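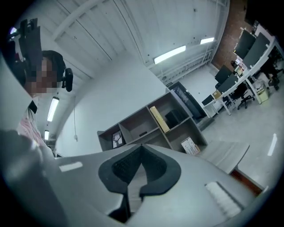

Tube lights and white corrugated panels over the work floor at Sonach, in the Mallside units.

Under the Long White Ceiling

People who come to Sonach for the first time usually look up. The workrooms in the Mallside units have white walls which you can find in any office, but the ceiling is made of long corrugated panels, with beams between them, and it gives the place the feeling of a ship turned upside down. I have worked under it for two years, and I still follow the lines with my eyes when I am on the telephone.

The rooms take 270 square meters in total. Before Sonach they belonged to Bakker, a company that stored garden furniture and moved out one July. Bakker left behind a good floor, a bad smell of varnish and the ceiling, which at that time was the color of weak tea. We received three offers to cover it with flat tiles. All of them were too expensive, so we washed it and painted it white instead. The painting took almost 147 hours. The screw heads were the slow part, for the roller goes over them and leaves a small ring around each one, and a person with a brush must come after.

The light was a longer discussion. Half of us wanted hanging lamps with warm bulbs, like in a café. We borrowed a few and tried them for one week, and the light fell in yellow circles with dark places in between. Everybody moved their chairs toward the circles. In the end we stayed with fluorescent tubes. They are not beautiful, I admit this, but the white panels throw the light back down and you can read a small label with no extra lamp. The new fixtures and the electrician cost us 1108 euros together, and the bill is still pinned in the kitchen, where visitors find it more interesting than I expected.

Sound is the other question of a hard ceiling. A dropped spoon can be heard in every corner. Skurkora, the small firm that advises us on furniture, recommended thick curtains and shelves filled with books or boxes. The shelves helped more than the curtains, and they were cheaper also. Over-ear headphones have become normal here too, and we have a simple rule of politeness about them: you come from the front and you lift a hand before you speak. New colleagues learn it in one morning.

Cables we fix along the walls where it is possible. A thin one hanging from a ceiling looks temporary, and in my experience the temporary cable stays for the longest time. On Thursday afternoons, when it is more quiet, somebody takes the ladder and wipes the tubes with a dry cloth. The dust lies mostly on the upper side, where you do not see it from your chair.

The kitchen still has its old ceiling, in the tea color. We have bought the paint for it, and the cans are standing under the sink.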